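Sealer keeps going cloudy on stone island top

We have a mottled beige stone-like benchtop on the kitchen island. I put on two coats of Fikumix sealer in August and it dried hazy near the corner. Do I strip it or buff it?

flultley_reno
Buff first. Use a white pad and a little of the same sealer to soften the residue, then wipe dry within 8 minutes. Haze is usually excess product left on the surface. If it stays, strip with the maker's remover and leave the top for a full day before recoating.

Nellimix
just use vinegar, worked on mine

guo13
Do not use vinegar until you know what the slab is. Acid etches marble and limestone. Test a drop of water underneath the overhang: if it darkens the stone, the sealer has not taken there. For polishing by machine, stay well below 3,000 rpm. 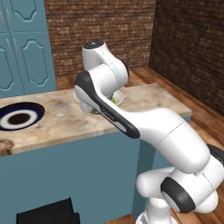 Beige mottled top with squared corner, teal panels under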